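Notebook, folding bench
March 2020

Went back over the folding notes from October before touching anything else, mostly to see whether I still believed them. I don't, or not all of them. The claim was that turning the top of a shirt down in a wide band first, before the sides, gives a flatter stack at the end. It was written up after one afternoon with one type of shirt, and since then it has been repeated as if it were settled.

What I wanted to know is whether the band does anything or whether we just got used to it. The Pendberg method sheet also starts with a band, but it says "smooth as needed" after every single step, and with that much smoothing you could fold a shirt in any order you like and get a decent result.

Set up on the black marbled surface again. I still have doubts about it. It looks good and dark cloth disappears on it, so the bright garments get used more than they should and we end up knowing a lot about bright garments. The veins are handy for lining up a hem by eye, but they run at all angles and I have caught myself squaring a shirt to a vein that wasn't square to anything.

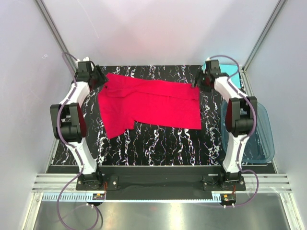 The band is the part everyone likes to look at, because it makes a clear line across the top and the thing starts to seem folded. My complaint is with what it does lower down. Pull the top over and any slack has to go somewhere. If the hem was sloping before, it is still sloping after, only now there is a double layer on top and it's harder to fix. A loose point of fabric left outside the band is the other common fault. The October notes call this "minor." It isn't minor if the next fold goes over it, since you get a lump that stays through the whole stack.

Tried three orders today:

Band first, then sides, then bottom up. Neat top edge, poor corners.

Sides first, then bottom up, no band. Corners better. Top edge wandered.

Hem squared by hand, then band, then sides. Best looking of the lot, but I suspect the squaring did all the work and the band came along for the ride.

Five tries of each, same person folding, which is a weakness. I knew which order I was hoping would lose.

Also looked at the Plulora folding board that came in with the Kastport order (item 1293 on the shelf list). The leaflet promises the same fold every time. You do get the same width every time, I'll give it that. The hem came out crooked in two of five, because the board has no opinion about how the shirt was laid on it in the first place.

Moges spray left out on purpose. It may help with creases, but it would have muddied everything else.

To do: cross out "minor" in the October notes. Repeat the third order without the band. Get somebody else to fold, and don't tell them which order is supposed to be good. Find a plain surface, light gray if there is one, and run the dark shirts on it.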